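Section 4: Filing a Witness Intimidation Report in Zarnix

Use this section when a witness or a member of the prosecution staff reports a threat. You need a Skekon login with case officer rights.

Caution: Do not enter a protected witness's home address in any field. Use the contact code issued by the Plirkier office.

1. Open the case file and select Add Report.

2. Choose Threat or Contact from the list. If the person was followed, choose Contact.

3. Enter the date and place of the incident. Type what was said in the person's own words.

4. Attach any statements, letters or photos. Each file must be under 100 MB.

Note: Photos are shown at reduced size in the report. Click one to open the original.
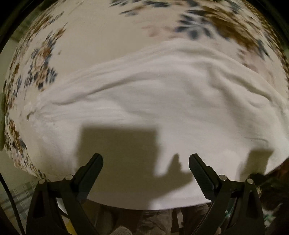

5. Select Restrict Access and name up to 2 readers. The lead prosecutor is added automatically.

6. Click Submit. Write the report number on the paper docket.

If the report does not go through

Save it as a draft and call the Kaewsai help desk. Drafts are deleted after 4 days. For access rights, write to Idris Humphreys.

Section last revised Aug 20, 2026.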